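A Monday at Sheikh in Clitthorpe

So I finally got inside Sheikh! I'd been asking since the spring, and Tania Akanda (she runs the returns side) wrote back in July and said to come Monday at nine and wear flat shoes. Good advice, because the returns hall is long and she walks fast.

What comes in is whatever people send back: phone cases, shampoo, keyboards, toys with the batteries missing. On a busy day it's around 2000 items, and until last year every one of them was picked up, turned over and put in a bin by a person. Now a line of arms from Fleditz does the easy stuff, mostly boxed goods, and the loose things still go to people. They're working on the loose things, though, and the way they do it is what I'd come to see.

Instead of programming each grab, the staff do the grabbing themselves with a hand-held gripper, over and over, on ordinary objects in ordinary places. Tahsin Sarkar used to be on the bins and now spends his mornings at this. He let me have a go and I was terrible – you squeeze far too hard at first, and your wrist wants to do things a robot's can't. They like to get away from the gray benches for it, so there's a table up in the atrium with plants and a lectern and a very serious bust looking on. Nicest workstation in the building, if you ask me. 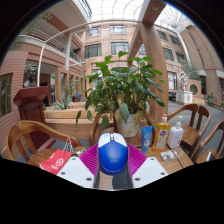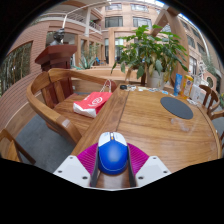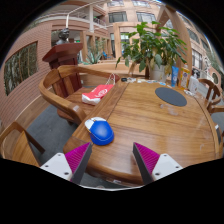
PEOPLE & JOBS

The blue mouse is a favorite, Tahsin says, because it's rounded and slippery and there's no obvious place to take hold of it. I asked whether it gets boring. "Sure," he said, "but my shoulder doesn't hurt." He gets a bit more per hour than he did on the bins, too, and he can sit down.

It isn't all rosy. Libor Doležal has been there 17 years and he misses the old crew. Two of the sorting tables are gone, and lunch is now in shifts so the line never stops, which means he hardly sees the people he started with. He also told me the arms jam on anything in a floppy bag, and then it's him who gets called over, sometimes in the middle of his coffee. He'd like that written into his job title (and his paycheck). Tania was standing right next to us and said it was on her list.

She did tell me no one has been let go. Some people who left weren't replaced, though, and I'd have liked more time on that. The new hires mostly come through Stesville, where there's an evening course, and they go straight to the gripper work without ever learning the bins. Libor thinks that's a mistake. I'm with him – you learn a lot about a bottle by handling 70 of them before lunch.

We finished at half past two in the canteen, where the soup was lentil and very good. Tania says I can come back once the arms start on the loose goods, and I've already said yes.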